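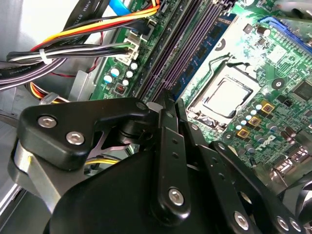

Ziad Khoury

Ornamdale: The Rise and Abandonment of a River Settlement

Student Project Report, Local History Unit

1. Introduction

Ornamdale is a former settlement on the north bank of the Draka River. At its height it supported 200 residents, a sawmill, a school and a punt service across the river. It has no permanent residents today, and the name survives only on the parish map and on a stock reserve beside the old crossing.

The purpose of this project was to establish when and why the settlement declined. Most short accounts of the district attribute its end to a single flood. The records examined for this report indicate a slower process, in which the relocation of the crossing was the decisive factor.

2. Sources and method

The project relied on the parish rate books, the school admission register, the surviving minutes of the punt trustees and a set of survey plans held in the district collection at Farah. The rate books are incomplete. Two volumes are missing from the middle of the series and a third is water damaged, with several pages legible only in part. Where the rate books were silent, entries in the school register were used to trace the families still living in the settlement.

A site visit was made on a Wednesday in October, when the river was low enough to permit access to the lower terrace. Measurements were taken on foot with a tape and should be treated as less reliable than those on the survey plans.

3. Foundation and growth

The first buildings at Ornamdale were a store and a boatman's hut, erected where stock routes from the Sketitz plain met the river. The bank is firm at this point and the channel narrows, which made it the only dependable crossing for 17 miles in dry seasons. Travellers were often delayed by high water, and the store began to offer meals and lodging.

The sawmill followed once the red gum along the lower terrace was opened to cutting. Mill hands and their families took up small allotments behind the store, and the survey plan of the township shows two streets laid out at right angles to the river. Only the first was ever built upon. The second, marked on the plan as Chapel Street, remained a paper road — no chapel is recorded in any of the sources consulted.

The school opened in a rented room at the mill and later moved to its own building on the upper terrace. Its register provides the clearest picture of the settlement's working life. Attendance fell sharply during shearing, and the occupations given for parents include sawyer, carter, punt hand, drover and laundress.

4. Decline

The flood usually cited as the end of Ornamdale carried away the punt and the lower part of the mill yard. The trustees' minutes show, however, that a replacement punt was ordered within weeks and that the mill resumed cutting in the same season. Rate payments dipped for one year and then recovered.

A more lasting change came with the construction of the road bridge at Farah, 8 miles downstream. Traffic from the Sketitz plain was diverted almost at once. The trustees reduced the toll twice in an attempt to retain the droving trade, and the final entry in the minute book records the sale of the punt for its timber. The store closed in the following year. The mill continued on a reduced footing until the accessible red gum had been cut out.

Families left gradually, most of them for Farah, where many of the same surnames appear in the rate books. Several cottages were dismantled and carted to the new town. The school closed when enrolments fell below the minimum required to retain a teacher.

5. The site today

Little remains above ground. The line of the main street can be followed as a shallow depression between two rows of pepper trees, and the brick footings of the school are visible on the upper terrace. The punt landing has been cut back by erosion. A small burial ground lies east of the reserve, fenced but without legible headstones.

6. Limitations and further work

The missing rate books leave a gap in the years before the bridge opened, and it is possible that some families had already moved by then. Mill wages books, if they can be located, would help to settle the question. The burial ground has not been surveyed, and no attempt was made in this project to match it with the parish registers.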